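Speaker notes — "What the arm costs after you've bought the arm"
Friday slot, right after lunch, so keep it moving. Water on the left side of the podium this time.

OPENING
Hi everybody, thanks for coming back from lunch. I run equipment planning for the Droltotstead shop, which means I'm the person who gets the email that says "quick question about budget" and it is never a quick question. (Pause. Somebody usually groans.)

Show of hands — who here has bought a robot arm? Keep your hand up if the number on the first quote was the number you ended up paying. Wait for the hands to drop. Mine dropped too. We went over on the first one, and I'd like to spend my time telling you where that money went.

THE LINE ITEMS I MISSED
Our first request was one page long. It had the arm, shipping and a warranty, and I was so proud of it! Then the rest started coming in. Mounting. Grippers, plural. Spare cables. Floor work. Two days of an electrician. Training for the second shift, which I had completely forgotten existed as a cost.

Tell the Pirihi story here if the room is friendly. Short version: we ordered the Pirihi bench the same week as the arm, and the bench was 12 weeks out. The arm came first and sat in its crate, with the warranty clock running the whole time. Ask your vendor when the clock starts. Get it in writing.

SIMULATE BEFORE YOU SIGN
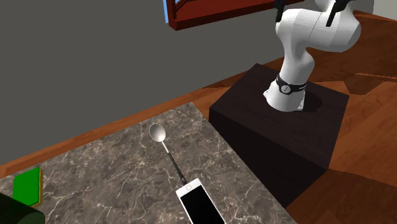

Project Buron is our planning file for the next cell, and it's where I learned to love simulation as a purchasing tool. I used to think of it as an engineering toy, and I signed off on the seats without asking what we'd get for them. Now I won't approve a layout until I've seen it rendered. Look at where the arm is standing — it has its own pedestal, right up against the table. That's a separate line on my sheet, and on the first project I didn't have that line at all. Same with the stuff on the table. A spoon and a phone are very different things to pick up, so when I see both in one layout I ask the gripper question before anybody has spent a dime.

(If someone asks about the cost of the software: we set aside 2,000 for the first stretch, and I'd do it again. Don't get pulled into a license debate, there isn't time.)

HOW I BUILD THE BUDGET NOW
Switch to the spreadsheet. It has 124 rows and I promise not to read them. Point at the colored tabs only: before delivery, install week, first year.

First year is the one people skip. Pads wear out, somebody drops a teach pendant, the job changes and you need different fingers. At Grurkavham they keep a separate pot for this and refill it every April, and I stole the idea outright.

Also — put your own people's hours in. I know, I know, they're salaried and they "don't cost anything." They do. They're not doing their other job that week.

QUESTIONS
Leave ten minutes. Likely ones: lease or buy (we bought, I'd look at a lease for a short contract), used arms (yes, but ask for service records), and who owns the budget once it's running. On that last one, say maintenance, and say it loudly, my boss is in the third row.

I printed 100 copies of the blank sheet and they're on the table by the door. Please take one so I don't have to carry them home.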